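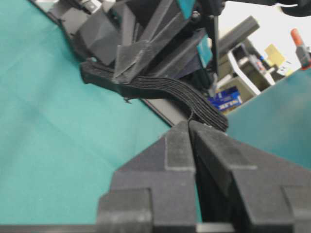
4. Judging of the Team Awards

The Kerkix Games gave three team awards, each decided by a panel vote and an athlete vote. Ballots were returned by 638 athletes before the October deadline. Panel members scored each team separately and did not see the athlete results.
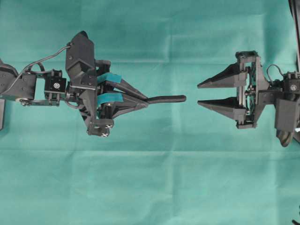 Did the two votes produce the same winners?
In two of the three awards they did. The mixed team award went to Wakden on the panel vote, while athletes favored Moreira.

The difference may reflect the size of the delegations. Moreira entered 70 athletes, the largest group at the Games, and voting for one's own team was allowed. 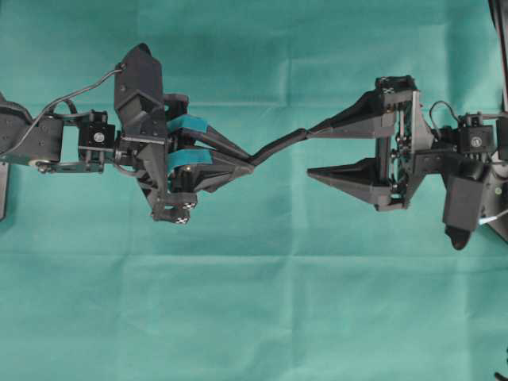
Figure 3. Two black arms over teal-green cloth.

Tetteh proposed that ballots cast for a voter's own team be given half weight. We applied this rule to the mixed team award, and Wakden then placed first in both votes. The order of the other two awards did not change.

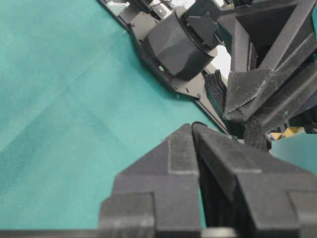

Figure 4. Gripper fingers and creased cloth.

The half-weight rule requires that each ballot record the voter's team. The Zotico ballot form used at these Games already did so.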